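Nernivon Two-Arm Bench Station
Set-Up Guide, Section 2: Planning and Budgeting Before You Order

Search this manual Enter keyword Go

2.1 Who should read this section

Read this section before you send a purchase order. It covers the bench, the power supply, the fingers, and the small goods the arms will handle. Installation starts in Section 3.

The prices in this section are list prices as of January 8, 2024, and do not include freight.

2.2 Choose the bench

1. Measure the floor space. Allow room to open the booth and to stand behind it.
2. Decide between a bench with a front mounting rail and a plain bench. Both arms bolt to the rail through their base plates. A plain bench needs the Breto adapter kit, ordered separately.
3. Check the doorway. The bench ships assembled and the legs do not come off.
4. Order the work mat with the bench. Mats ordered later are cut to order at Jisville and take longer.

NOTE: Booth wall panels are optional. Any printed or painted panel can be used if it fits the side struts. Budget for panels under furnishings, as they are not part of the station.
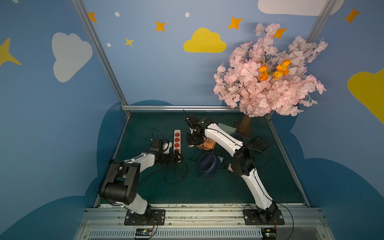

2.3 Budget for two arms

5. Price the arms as a pair. A second arm bought later needs its own controller license and a repeat of the base calibration, and the two together cost more than the pair discount saves.
6. Add one set of spare fingers per arm. Fingers are a wear item and are not covered after the first 97 days.
7. Set aside 4000 dollars for cabling, mounting hardware, and the first service visit. Sites that skip this line usually come back for it by March.
8. Enter all of the above on the planning sheet at the end of this section. Leave the discount box blank – your dealer fills it in.

CAUTION: Do not order arms and bench from different dealers unless both have confirmed the rail hole pattern in writing. Arms returned for a bad fit are charged a restocking fee.

2.4 Plan the power

9. List everything at the station that needs an outlet: both arm controllers, the bench light, the computer, and any charger.
10. Run the arm controllers from a wall circuit of their own. Do not run them from a power strip.
11. Keep practice items off the controller circuit. A strip used as a handling item should stay disconnected from the wall for all training work.
12. Have an electrician check the circuit before delivery. The installer will not do it and may leave without starting if it has not been done.

2.5 Budget for task items

Task items are the everyday things the arms pick up, hold, and put together. They are cheap next to the arms, and buyers tend to leave them off the sheet. Plan for over 38 items in the first order.

13. Choose the tasks first, then the items. A plugging task needs a strip, adapters, and plugs. A sorting task needs several things of one type in different colors.
14. Buy duplicates of anything with a cord or a moving part.
15. Buy from ordinary stores where you can. The Na item pack is sold for sites that cannot do this.

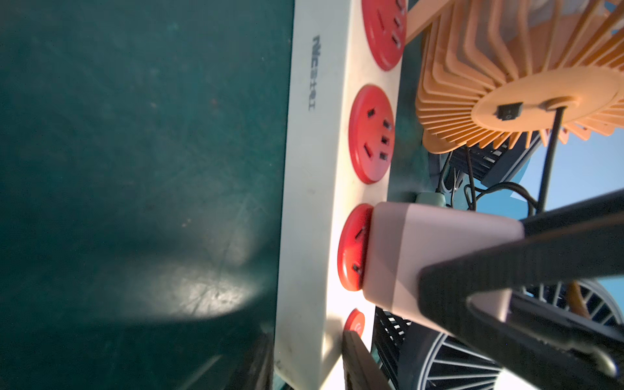
Finger choice depends on the items, so settle the list before you pick the fingers. Smooth fingers cost less and are fine for boxes and bottles. Ribbed rubber fingers cost more per pair and are the usual choice for small hard parts. A rounded plug adapter like the pale pink one in the red socket gives a finger little flat surface to press on, and a site that plans mostly plugging work should price the ribbed type from the start. Mixed sites can order one pair of each and swap them between jobs.

NOTE: Loose cords take up more of the mat than buyers expect. If fans or other corded items are on your list, order the wide mat.

2.6 Before you send the order

16. Compare the planning sheet with the dealer's quote, line by line.
17. Confirm that the quote names the finger type and the mat width.
18. Confirm the delivery contact and the loading door.
19. Keep a copy of the signed quote with this manual. The installer will ask for it on arrival.

Changes made after the order is signed are handled as a new order. See Section 9 for returns.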